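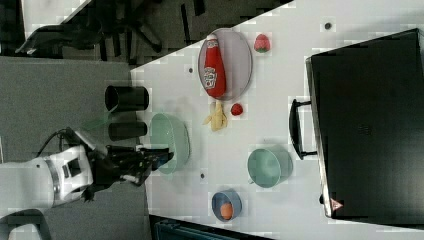 Kitchen Cell Gets a Proper Tune-Up

If you came by the lab on Monday and wondered why the arm was moving at the speed of a sleepy cat, it was us, and we were having a great time. The kitchen cell has been due for a full going-over since July, and we finally cleared the calendar, put the kettle and the colander out on the table and started from the bolts up. It took the whole day and a good piece of the evening, and we'd do it again tomorrow.

For newer readers: the kitchen cell is the white table with the holes in it. It's where all the Drunar runs happen (Drunar is our set of household grasping tasks, picking things up, moving them over, opening and closing doors). It gets used more than anything else in the building, so it also drifts more than anything else in the building. When we pulled the log before starting, the arm had done 1634 grasps since the last calibration. Our own rule says 2000 is the limit, so we were inside it, but the misses had started creeping up in the last stretch and you could see which way they leaned. Always a little toward the near edge. Always on thin rims, too, where a small error matters most.

First job was the base. We powered down, locked out, and checked every mounting bolt with the torque wrench. One had backed off a bit. One! That was enough to explain a good part of the lean, and we were very pleased with ourselves until we found the second thing, which was the finger pads. The pads had a polished look in the contact area, the kind you only notice when you tilt them under a desk lamp. They still gripped fine on boxes and cups. On anything smooth and round they were starting to slide. We swapped them for a fresh pair from the Prallus order, and for once we wrote the date on the bag, so next time there will be no arguing over how old they are.

Then cables. We checked the wrist cable for the old problem, where the loop is fine at home position and tugs when the wrist turns all the way over. The trick we like is to jog the wrist slowly to both ends of travel with one person watching nothing but the cable. Leave more slack than looks neat. A tidy cable on a parked arm is often a tight cable on a working one, and we've paid for that lesson in connectors.

After that came the fun part, going back through the objects with the speed turned down to 20 percent. We do it in the same order every time: open shapes, then handles, then the heavy or awkward things. The kettle is my favorite test of the lot. It's smooth, it's rounded, and a gripper that's a hair off center will let you know right away. We run it empty, of course, and we close on it in small steps, stopping to look at the pads from both sides before going any further. 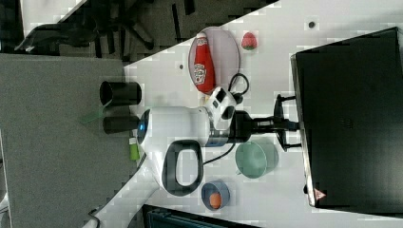
Gripper on the white kettle, blue indicator lit.

A few people have asked why we leave the other stuff on the table during checks. Wouldn't it be easier to clear everything off? It would, and we used to. Then we'd put the plate and the ketchup and the fruit back, and the approach path that looked so clean on a bare table would come within a finger's width of something. Checking in clutter is slower, but it's the table the arm has to work on, and you find the close calls while you still have your hand on the stop button.

The camera calibration went smoothly, which is a sentence I've never been able to write in this newsletter before. The new routine Ebrahimi put together (our in-house calibration package, for anyone who has only seen the name on the repo) walks you through the poses and refuses to move on if a view is blurry. It used to let you finish the whole set and then tell you it was no good. I can't say enough nice things about the change. We ran it 2 times to be safe and the results agreed, so we saved them and took the second one.

Last on the list was the toaster oven door. Doors are their own little world. A cup will forgive you if you pull at a slightly wrong angle, and a hinge will not, it just pushes back, and all that force goes into the wrist. So before any door run we set the force limit low, bring the gripper up to the door by hand jogging, and record that contact position fresh. Please don't reuse the one from the previous session, even if the oven looks like it hasn't moved. It sits on a smooth table. It moves.
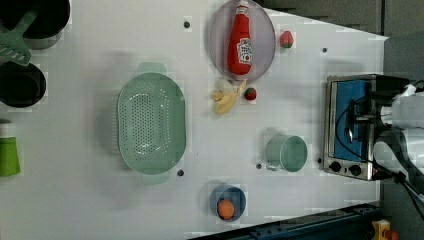 How often should the door contact position be recorded again?
At the start of every session that includes a door task, and again any time the oven has been bumped, cleaned or lifted. It takes a couple of minutes, and the old value should be overwritten so it can't be loaded by mistake.

A few notes for anyone booking the cell in the coming weeks. The grasp counter is back at zero and lives on the first line of the log, so please keep it honest and add your runs before you leave. Spare pads are in the top drawer of the Oltlow cabinet, left side, with the short hex key taped inside the lid. Put the key back. If you change the speed limit for a test, change it back too, and if you hear a click from the wrist at the far end of its travel, stop and write it down even if it only happens once. We listened for it all evening and heard nothing, but I'd love to know first if it comes back.

Next up is the table itself. A few of the threaded holes have collected enough crumbs and tape bits that a bolt won't seat all the way, and we want to chase every one of them before the next fixture goes in. If you like small brushes and a shop vacuum, come and join us. There will be snacks, kept well away from the plastic ones.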